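Section 3: Setting up a supplier listing in the Trorine regional directory

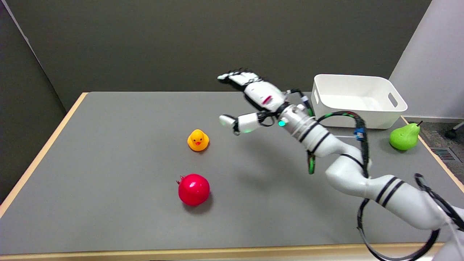 Before you begin, be clear about what a listing does. It puts your firm's name, trade and postcode where a buyer can find them. It does not bring in orders. The sign-up page says that listed firms "grow faster", but it doesn't say faster than whom, and we have yet to see the working. Treat the listing as a phone book entry with extra boxes and you won't be let down.

These steps are for the person who looks after the listing at a manufacturing or engineering firm. If you are registering a college, a landlord or a trade body, use Section 4.

What you will need

Your company registration number
Your trade code (see step 3)
A work email address that more than one person can read
Headcount by site, if you have more than one site
Copies of any quality certificates that are still in date

3.1 Creating the entry

1. Go to the Trorine start page and choose New supplier. Do not choose Quick join. Quick join makes a personal account, and the only way to turn it into a company account is to delete it and start again.

2. Type the firm's name as it stands on the register. If customers know you by another name, put that in the Trading as box.

3. Pick a trade code. There are 739 of them, and many overlap. A shop that bends and welds sheet metal could fairly sit under four or five. Pick the one that covers most of your sales, then add up to 2 more as secondary codes. Buyers' searches look at the main code first.

4. Fill in the headcount band. Agency staff count only if they have been on site for the whole of the last quarter.

5. Write your description. The limit is 200 words. Say what you make, from what, in what sizes and in what batch quantities. Leave out "world-class", "leading" and "solutions". Buyers can't search on them and every other entry has them already.

6. Press Save draft before you press Next. The page times out without warning and does not keep what you typed.

Note: The Strengths menu asks you to choose a regional cluster such as food machinery, office furniture or medical parts. The clusters were drawn up to make a good map. If your firm doesn't fit one, choose None. It makes no difference to where you come in the search results, whatever the pop-up suggests.

3.2 Adding capacity figures

7. Open the Capacity tab. Enter machine hours per week that you could sell today, with the people you have now. Do not enter what the machines could do if they ran all night.

8. Choose how often the figure should be refreshed. Monthly is the default. If you can't keep that up, choose Quarterly. An old figure stays on show with no date beside it, and a buyer will ring you expecting it to be true.

9. If you use Foseck for production planning, you can link it here and have the hours filled in for you. Check the first result by hand. Foseck counts booked maintenance as free time unless someone has changed that setting at your end.

Caution: Linking Foseck also shares your order backlog by default. Untick Share forward load before you press Connect. Unticking it later stops new data going out but does not take back what has been sent.

3.3 Certificates

10. Upload each certificate as a separate PDF. Scans are accepted if the expiry date can be read.

11. Wait for the green tick. It means the file has arrived and opened properly. It does not mean that anyone has checked the certificate, although the label next to it says Verified. If you are a buyer reading this section, ask the supplier for the certificate number and check it with the body that issued it.

3.4 Enquiries

12. Under Contact, choose where enquiries go. Mail comes through Sendgate, which many company filters treat as bulk mail. Ask whoever runs your email to allow it, then use Send test.

13. If the test has not come through by the next morning, look in the junk folder before you raise a ticket. Tickets are answered on Wednesday and not otherwise.

14. Leave Auto-match off for the first 3 months. It sends your details to buyers the system thinks are a good fit. In our own trial, nearly all of the matches were for work outside the firm's trade code, and each one needed a reply. You can turn it on later and judge for yourself.

3.5 Publishing

15. Press Preview and read the entry as a stranger would. Check the postcode in particular, as the map pin is placed from that alone.

16. Press Publish. The entry goes live overnight.

17. You will then be offered the Tefera premium badge. It is a paid extra and renews every December unless cancelled in November. It adds a coloured border and a line of text. We have found no sign that buyers filter by it, and the search page has no box for doing so.

Note: To take an entry down, use Withdraw and not Delete. Withdraw keeps your text so that you can put it back. Delete also clears your enquiry history, including any messages you haven't answered.

For changes of address or ownership, see Section 5.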